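Remote, box, glass, repeat
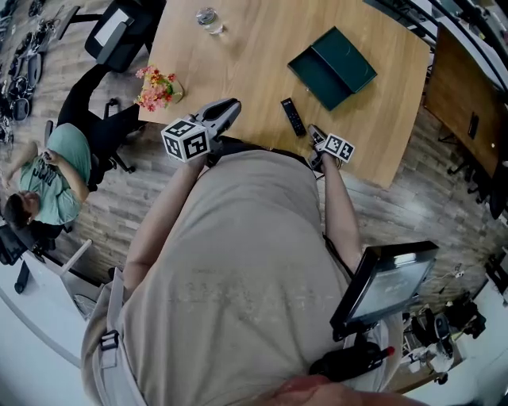 So I'm three weeks into the demo job and my forearms feel like I took up rowing. I said in my last entry that I'd write every night, and then I wrote zero nights, so let me catch up while I still have some tea left and the cat is off my keyboard.

March has been all tabletop tasks. You hold a gripper in each hand and you do the thing the robot is supposed to learn, nice and plain, start to finish, and then you put everything back and do it over. Noémie (who trained me) calls it "cooking for someone who's never seen a kitchen." The target for our table is 2000 good demonstrations by the end of the project, and when I left tonight the sheet on the wall said 700. I stared at that number for a while, I'll admit it! When I started it said 512 and I thought we were flying.

Today was remote-and-box day. The idea is that the left gripper goes for the remote, the right one steadies the box, and in it goes. Sounds like nothing, right? Try it with your fingers replaced by jaws. A remote is a miserable thing to pick up. It's flat, it's slippery, and if you come at it from the wrong end it spins away from you like it's got somewhere to be. By mid-morning I'd worked out that I do better if it's lying at an angle to me instead of straight across, and then of course Modupe came over and said great, now stop putting it at the same angle every time. She's right. If I always set it down where I like it, the robot only learns remotes that are where I like them. So now I toss it down a little carelessly between runs, and it feels like cheating at being messy.

The other thing I got told off for (kindly) was speed. I get into a rhythm and start whipping through, and Régis showed me the playback at lunch and my left hand looked like it was swatting a fly. The marker cube was a smear. He said if the tracking can't follow the cube then it doesn't matter how pretty the grab was, the run goes in the trash. He threw out a whole string of mine from before coffee. I wasn't mad exactly, but I did eat my sandwich in a pointed sort of way.

After lunch I tried talking to myself under my breath, like a driving instructor. Reach. Stop. Close. Lift. It really helped! The little stop before closing is what I'd been skipping. When I slow down there, I can see whether the jaws are around the thing or just next to it, and I suppose that's the part a robot would want to see too. My grandmother taught me to crochet that way, come to think of it, holding her hands still at the hard bit until I caught up.

I also let one bad grab stay in, on purpose, because Modupe wants some where we miss and then fix it without starting over. Those are harder than the clean ones. You can't fake a miss. The second you plan it, you look like an actor falling off a chair in a school play. So the rule I've made for myself is to just keep going when a real one comes along, and not do the little sigh.

Ülle called from Jostberg to see how we were doing, and they're already past us on the cup task, the show-offs. She says their people trade places every hour. We've been going much longer than that at a stretch and I'm going to bring it up with Colette tomorrow, because by late afternoon my right hand was doing its own thing and I'd started holding it close to the table edge just to give it a rest. My neck isn't happy either. I keep hunching over to get a better look, and everything I'm wearing hunches with me, and then I stand up and make a noise like an old door.

I do like the work though. I didn't think I would. I took it because the Moulin contract ended and I needed something fast, and Colette said it was mostly patience, and I thought, well, I raised twins. But there's something nice about paying that much attention to a glass or a box. I came home and put away the dishes and caught myself doing it with two pinched fingers, very slow, with a stop before every grab. My sister was on speaker the whole time asking why I'd gone quiet.

Tomorrow we move on to the glass, which I'm dreading a little. It's small and see-through and I have already been warned about squeezing. Need to remember: wrist brace, the good socks, and ask Régis if I can see one of my morning runs next to one of my afternoon ones.

Tea's cold. The cat is back on the keyboard. Going to bed.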